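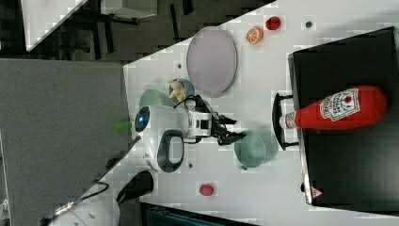
Tae-yang Na
Writer, reader, slow cook

09/12/2018

I finally finished moving my recipes out of the shoebox. There were 941 of them, counting the ones on envelopes, and more than 4 were for the same lentil soup.

Most came from my aunt, who lived in Junness and cut up every newspaper she ever bought. She never wrote down an oven temperature. "Bake until right" is on the back of a gas bill, under a list of things for a plum cake. I tried it twice in October and got it right once, at the lower heat.

I sorted them by main ingredient first, then gave up and sorted by who gave them to us. It works better for me. I can't remember whether the bean pie is under beans or pies, but I know it came from Mrs. Briem next door.
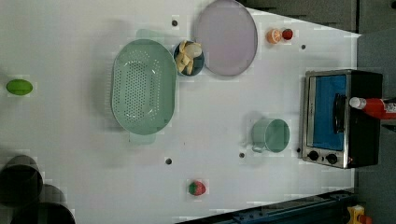 Green colander, blue bowl and a plate on a white table.

The cards with grease on them went into plastic sleeves. The rest I copied into a ring binder by hand — slow work, but I caught a few mistakes, including a bread recipe with no flour in it.

I threw out very little. The gelatin salads are gone, and so is anything calling for canned milk and tuna together. If anyone wants the plum cake, leave a comment and I'll type it up with a temperature.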